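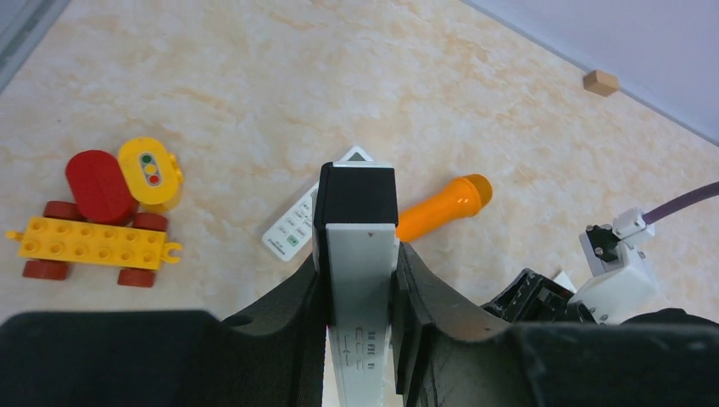 Things on the living room floor

I am writing this on Tuesday, July 24, 2018, after the children's bedtime, with my tea on the windowsill. In our apartment the toys have a room of their own, but they don't respect it. Every evening they come to the living room floor, and every evening I carry them back.

We moved to Fladska last August. The floor was the first thing I noticed when we visited. It has a marble pattern in cream and beige, and my sister said it looked like a bank. I wanted to put a big rug over it. Then we saw how well small wheels roll on it, and the rug stayed at my mother's place.

The car with the yellow base is the favorite now. It is made from the large bricks, the kind that a small hand can press together without help. It has four dark red wheels, and on top there is a red rounded brick and a piece with a traffic light. My son explained to me that the red brick is the driver. The traffic light travels with the driver, so that he can always have green when he wants it. I have driven in this city for 13 years and I would like to have the same system.

The orange microphone belongs to my daughter. She makes announcements with it - who must wash hands, who is allowed to enter the kitchen, what the weather is. She also sings, but only the beginning of songs. I bought it at the flea market in Mitelholm from a very serious boy who asked for 20 and did not want to discuss the price. I paid it. I respected him.

And then the remote control. It is white, with little gray buttons and one green button, and it should be on the shelf by the television. It is on the floor more often than on the shelf. For the children it is a toy like the others, maybe a better one, as the adults look for it so much.

My neighbor Azra Krasniqi has three boys and a tidy home, so I asked her for advice. She told me to stop sorting. One basket for everything, she said, and the remote goes up high before you start with the rest. I had four boxes with labels that I wrote very nicely, and I was a little sad about the labels. But I tried her way this week, and now I am finished before my tea gets cold.

The only thing I still keep separate is wheels. If a wheel piece goes to the bottom of the basket, there will be crying in the morning, and I will be the one who digs. So the car sleeps on the low shelf, complete, with its driver and its traffic light.

Next I must find a basket with a softer edge, the one I have is scratching the floor.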